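Maltamen opens phone case return scheme to all customers

Distcombe, 11/04/2023

Maltamen, the phone accessories retailer, will from today take back used phone cases at all 32 of its shops. Cases of any make and for any model of phone will be accepted, and customers do not need a receipt or a Maltamen account.

The scheme follows a trial that finished in March at four shops in and near Distcombe. Customers handed in almost 300 cases during the trial. Staff sorted them by size, colour and type of plastic, and set aside those fit to be sold again.

"People change their phone and the old case goes in a drawer," said Kurniawati Manurung, head of retail at Maltamen. "It won't fit the new phone, so it sits there. Plenty of the cases we got back had hardly a mark on them."

Cases in good order will be cleaned, matched to a phone model and put on a second-hand shelf in each shop. The rest will go to Entili, a plastics firm in Stulska, where they will be shredded and made into cable clips and desk trays.

Sorting cases by model takes some care. Two cases of the same length may differ in the camera opening, the side buttons or the gap left for a switch, and a wrong match will not go on properly. Ilham Oei, who ran the trial, has put together a guide for shop staff covering 60 phone models – it shows the outline of the back and both long sides of each.

"Colour is the easy part," said Mr Oei. "We look at the camera hole first, then the buttons. If those are right the rest usually is."

Leather cases and wallet cases with magnets cannot be taken at present. Screen protectors should be removed and kept out of the return boxes. Cases that are split at the corners are accepted but will go straight to Entili.

Second-hand cases will be priced by each shop and can be exchanged if they do not fit. Maltamen will look at the results after the summer and decide then whether to add chargers and cables.

For further details contact Kartini Tambunan at the Maltamen press office, Distcombe.

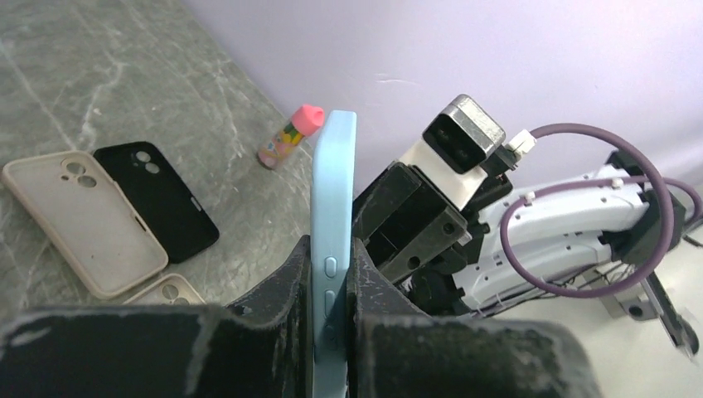

Can I hand in a case if I don't know which phone it was made for?

Staff will work out the model from the guide. If they can't match it, the case will be sent for recycling with the others.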